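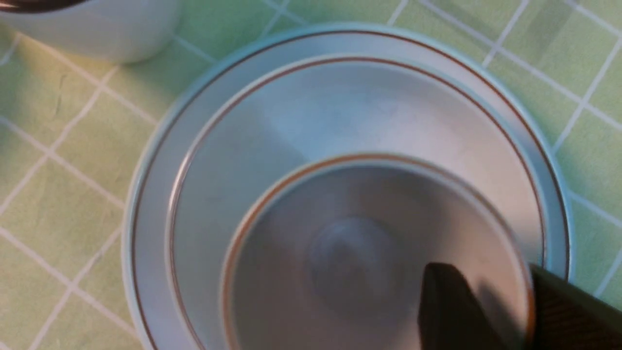

Home Articles Issues Authors Search

4. Does the rim make people eat less?

4.1 The claim as it is usually made

The idea that people eat less from a plate with a wide or marked rim has had a comfortable life. It appears in diet leaflets, in the sales copy of tableware firms, and in the opening paragraphs of papers that go on to study something else. The reasoning starts from a well-known illusion of size: a disk inside a ring that fits it closely looks larger than the same disk inside a much wider ring. If food is the disk and the rim is the ring, then a rim that closes in on the food should make the serving look generous, and a person serving themselves should stop sooner.

We have no quarrel with the illusion. It can be shown with paper circles in any classroom. Our doubts concern the two steps that follow, from a judgment about circles to a judgment about rice, and from there to how much rice is eaten. The first step has thin support. The second has been asserted far more often than it has been tested.

4.2 What counts as a rim

A reader going through this literature will notice that "rim" means at least three different things. In some studies it is the raised or flattened outer part of the plate, whatever its color. In others it is a painted band on a plate that may have no flat outer part at all. In a third group it is any line near the edge, however thin. These are treated as the same thing in reviews, and we think that is a mistake. A diner can put food on a flat rim or leave it bare. A painted line takes up no room and puts no limit on anything.

Many ordinary dishes combine these features, which makes matters worse. Figure 3 shows a saucer with a broad flat rim and a thin brown line running around it. Which ring is supposed to do the work? A theory based on the outer edge and a theory based on the line would give different answers for the same dish, and an author who finds an effect can pick whichever suits. We found no paper that said in advance which ring it meant.

Figure 3. White saucer, seen from above, with a thin brown line just inside the edge of a broad flat rim.

The surface under the dish is another ring of sorts, and it is usually left out of the methods section altogether. If a pattern printed on china can change how large a serving looks, a checked or striped cloth ought to be able to do so too. Either the cloth matters, in which case most published results come from uncontrolled tables, or it doesn't, in which case we would like to hear why a printed line matters so much more on one side of the plate's edge than on the other.

4.3 The Vornside trial

The trial most often cited in favor of the claim was run in the staff canteen at Vornside. It recorded 540 lunches, with wide-rim plates on some days and the usual plates on others. Diners served themselves from the same counter. The authors report that less food was taken on the wide-rim days, and the result has been repeated ever since as though it settled the question.

We asked for the meal records and were given them promptly, for which we are grateful. They do not say what the summary says. The wide-rim plates had a smaller well than the usual ones, so there was less room for anything with sauce. When dishes that need a well (stews, curries, soups served on a plate by mistake) are set aside, the difference shrinks to a size we would not care to defend. The menus were not balanced between the two kinds of day either. Fish was served only on wide-rim days, and the canteen's own manager told us the fish was not popular.

Second helpings were not recorded. This seems to us the most serious gap. A person who takes less on the first trip and goes back for more has not eaten less, and the design had no way of catching this.

4.4 Reltaston and the follow-up

The Reltaston study was meant to repair these faults. It used plates of one well size, differing only in the printed band, and it weighed what was left over. It had 30 participants, each of whom ate 9 meals. We think it is the best study in this group, and it found no clear difference. It is cited much less than Vornside. Where it is cited, it is usually described as "mixed," because one of its several comparisons, on hungry participants eating pasta, leaned in the expected direction. With that many comparisons, one of them was always likely to lean somewhere.

Trí Lưu, who ran the weighing at Reltaston, has since argued that the bands were too narrow for a fair test. This may be so. But the same narrow bands had been offered as evidence for the effect when they appeared to show it, and a band cannot be wide enough for a positive result and too narrow for a null one.

4.5 Commercial plates

Two product lines, Petchrat and Pitura, are sold with printed rings intended to guide serving. The leaflets for both lean on Vornside. Neither supplies data of its own that we could find. People who buy a plate to eat less have generally decided to eat less already, and customer reports gathered from such buyers tell us about the decision and very little about the ring.

4.6 What would change our minds

A trial with the ring defined beforehand, one well size, one table covering, balanced menus, and second helpings weighed would go a long way. It need not be expensive. Until it exists we see no reason to recommend one rim over another, and we would ask reviewers to stop passing the sentence "plate design is known to reduce intake" without a reference that supports it.

Comments

Chaiwat Thammasiri: Fair on Vornside, a bit harsh on Reltaston. The pasta comparison was planned, it's in their protocol. You should correct that paragraph.

m_oakes: We swapped plates in our school kitchen last May and the only thing that changed was how many fit in the dishwasher.

Reader in catering: Section 4.2 is right about tablecloths. I have never seen one mentioned in a methods section. Does anyone know of a study that did?

Posted 2021-01-01 | Contact the editors | Copyright the authors | Back to top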